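Visit to Vellby: notes for the equipment budget
2023-04-26
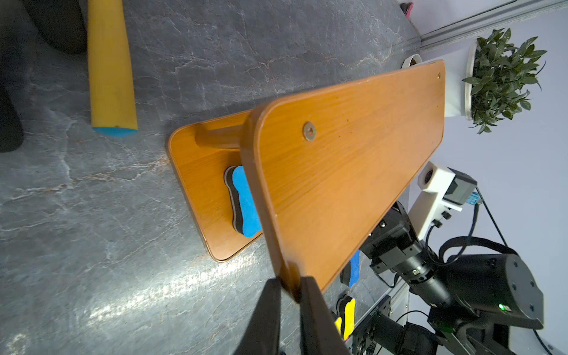 One gripper on the L-shaped wooden piece, with the second arm at the far side of the table.

The visit was set up in September, when we first started asking for prices on a two-arm table. Vellby had an open afternoon and let us stay on after the other guests left. I went with Bautista Ledesma, who will be running whatever we end up buying, so most of the questions were his.

The work on show was plain handling of odd items. The wooden piece is a good test because it has a flat base and an upright plank, and the fingers have to close on the edge of the plank to hold it. The bone-shaped whiteboard erasers are harder to plan for. They have a narrow middle and wide ends, and Bautista wanted to know how wide the fingers open before we talked about anything else. We were given a data sheet and it is in the shared folder.

Arms and grippers

Vellby sells the arms as a pair with one gripper each. A single arm can be ordered, but the price per arm goes up and the second one later has to be set up again from the start. Our draft plan had one arm this year and one next year. I would now change that.

Spare fingers are 771 a set, which was more than either of us had guessed. The lead time is 12 weeks. If we order only what comes in the box and a finger breaks in the first month, that arm is down for most of a season. I have added two sets to the list.

Sakai also makes fingers that are said to fit the same mount. Vellby would not say yes or no to that and told us to check the warranty terms. Bautista is writing to Sakai.

Cameras and cables

Each arm needs its own camera mount. The mounts are priced apart from the arms and were missing from the quote we got by email, so the total we have been using is too low. The corrected quote adds 3,159 for both arms, with cameras, mounts and one set of cables.

Ask for the longer cables. Our bench is deeper than theirs, and the standard length is meant for a controller sitting right by the arm. There is no extra charge if the length is named when the order goes in - after that it counts as a change.

Table and room

We don't need their table. Ours will take the weight, but the top has to be drilled for the base plates, and Pundness has quoted for that already. They can come on a day's notice.

Training

One day at our site is in the price. A second day is extra, and can be held at Irnberg for less if we send people there. It is 20 minutes from the station, so I'd take the Irnberg option for anyone who misses the first day.

Still open: the reply from Sakai, the warranty wording, and whether the drilling goes on this budget or the building one. The corrected quote from Vellby is good for 20 working days.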